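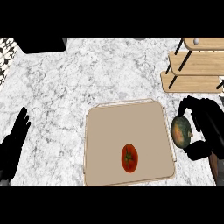

4.2 Placement under a moving goal region

Figure 3. The sorting task in simulation. The right gripper holds a squash close to the right rim of the tray, with a tomato lying on it.

The moment in Figure 3 is where most of our planner's hard decisions get made. The held squash is almost touching the tray, and the arm could approach from several directions. A classical planner would pick one goal pose, commit to it, and replan from scratch if the pose became blocked. Zelidix instead keeps a whole region of acceptable poses alive until the last moment, and we were delighted by how much this simplifies the rest of the stack.

The goal region is computed from the tray's interior, shrunk by the radius of the held item and with the space taken up by any resting item removed. We represent it as a set of 51 candidate poses, re-scored at every control step. Each score combines clearance from the rim, clearance from neighboring items, and the joint effort needed to get there. The candidates are cheap to score, so the controller is free to change its mind while the arm is in motion – and it does, often by small amounts that smooth out errors in the estimated shape of the item.

Shape estimation is handled by Livura, our perception module. Round produce is harder than it looks. A squash with a mottled rind can be split into two segments at a color boundary, and an early version of Livura reported a bright patch on a dark green squash as a separate object. The planner then tried, quite reasonably, to keep clear of the very thing it was holding. Tia Fairclough fixed this by adding a contact prior: any segment that touches the closed fingers is merged with the grasped item unless its depth says otherwise.

We ran 2,413 simulated episodes with the layout of the countertop varied between episodes. The idle hand is included in the collision model at all times, even when it plays no part in the task. Leaving it out saved very little computation and made the learned costs harder to transfer to two-handed tasks. Each episode allows up to 25 seconds for placement, after which the attempt is logged as a timeout.

The failures were a pleasure to study. Many came from the rim. When an item was released while still overlapping the rim, it rolled, and the direction it took depended on contact parameters that we do not trust. We therefore raised the rim clearance weight by a factor of 5 and kept it there for all results in Section 5. Arif Gazi's ablation of this weight is given in Appendix B.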